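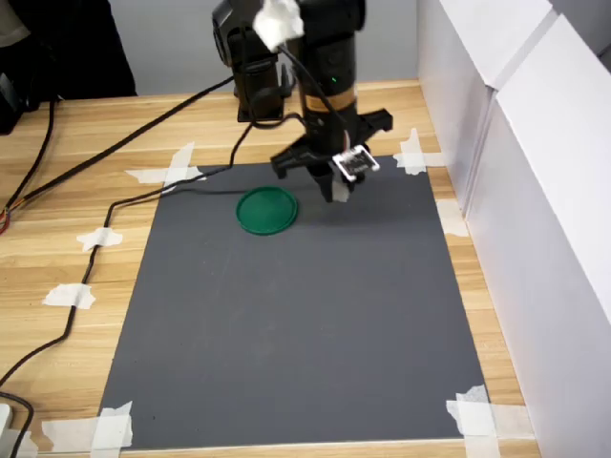 Page last changed: 2020-02-09

Oltent Jasholm bench mat, dark grey, with green parts lid
Order no. 3797

Jasholm is a matt dark grey covering for tabletops where small items are set down, sorted and picked up again. It is sold by Oltent as a cut sheet together with one green plastic lid, which serves as a shallow tray. The mat is supplied without fixings. It lies flat on the table and is held at the corners with masking tape.

The surface is plain. It has no printed grid, scale, border or logo. A light texture breaks up reflections from ceiling lamps, and pale parts are easy to find against the grey. Black parts are less easy to find, and for those a light surface should be chosen.

What is supplied
One mat, dark grey, cut to the ordered length.
One parts lid, round, green, with a raised rim.
One fitting sheet in English.
Tape is not included.

Sizes
The roll width is 107 cm and is the same for all orders. The length is stated by the customer when ordering. The shortest length we cut is 37 cm. Lengths are cut square at both ends and the long edges are left as they come from the roll. Shaped cuts, round corners and holes for cables are not offered, but the mat can be trimmed on site with a sharp knife and a steel rule. Cut from the upper side on a board that may be marked.

A mat that stops short of the table edge on all sides is easier to tape than one cut flush. It also leaves a strip of bare tabletop for cables, drinks and anything else that should stay off the working surface.

Fitting
Wipe the table and let it dry. Unroll the mat with the texture upwards and leave it overnight if the ends lift. Do not tape down an end that is still curled – the tape will let go by the next day.

Set the mat square to the front of the table. Tape the two back corners first. Smooth the mat towards you with the flat of the hand, then tape the front. Lay each strip half on the mat and half on the table. Where cables or sleeves often pass over a side, run one long strip down that side instead of a short piece at the corner.

Use ordinary masking tape, white or cream. Packing tape holds better but may leave adhesive on oiled or varnished wood. Double-sided tape should not be used under the mat, which may tear when it is lifted.
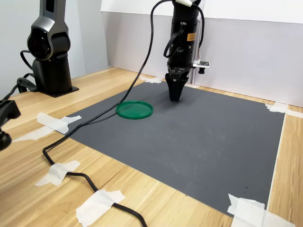
Can the mat be taken up and laid again on another table?
It can be moved as often as needed, provided the old tape is peeled off slowly and fresh tape is used each time.

The parts lid
The lid is used with the rim upwards to keep small parts together, or with the rim downwards as a cover for something that should not be knocked. It is not fixed to the mat and has no magnet. The rim is low enough for parts to be lifted out with fingertips or tweezers. Balls and short dowels will stay inside during normal work but not if the table is bumped.

Green was chosen by Mayu Sugawara, who looks after the accessories at Oltent, after a dark blue lid from an earlier delivery proved hard to find on the grey. Customers who already have the blue lid can go on using it. The dimensions are the same.

Replacement lids are sold in packs of 6. They are made for us by Kikuchi and the shade may differ a little between deliveries. Please do not order single lids by telephone, as the pack is not split.

Suitable parts
Screws, washers, clips, terminals, connector housings, caps, keys, small brackets and similar items. White and translucent plastic parts show up well. Parts with a flat side stay where they are placed. Round parts will roll more slowly than on bare wood, though they will still roll if the table is out of level.

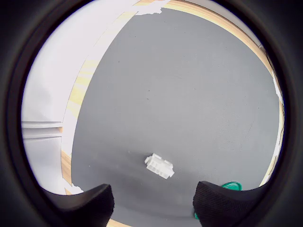 White connector housing lying on a grey surface.

Not suitable
The mat is not a cutting mat, and a knife will go through it. It is not intended for soldering, hot glue or hot pans. It is not sold as an antistatic mat and should not be entered as one in workshop records. Where earthing of the work surface is required, see the Hornex sheets, which are listed separately and come with a press stud for the earth lead.

Cleaning
Brush or vacuum loose dust before wiping, otherwise fine particles are rubbed into the texture. Wipe with a damp cloth and a little washing-up liquid. Rinse with a second cloth. Solvents, scouring powder and stiff brushes will leave shiny patches. Specks and small marks will appear with use and do not affect how the mat works.

The lid may be washed in warm water by hand. It should be dried before parts are put back in it.

Storage
Roll the mat with the texture outwards and tie it with a soft band. Store it lying down. A mat that has been folded keeps the crease,

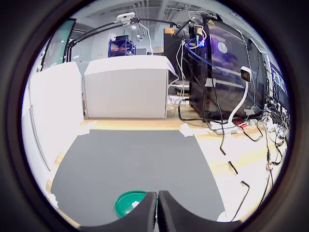
and creases cannot be pressed out with an iron. Rolled mats may be kept in an unheated store, but should be brought indoors a day before they are laid.

Changes to this product
The fitting sheet was rewritten in October by Emiko Shimada and now gives the order in which the corners are taped. The mat itself has not been altered. Older sheets that recommend double-sided tape should be thrown away.

Ordering
State the order number, the length in centimetres and the delivery address. Cut lengths are made to order and cannot be returned unless they are faulty or the wrong length. Unopened packs of lids can be returned. Questions about cutting go to Junpei Takeda in the cutting room, and questions about deliveries to Miyuki Mizuno in the order office.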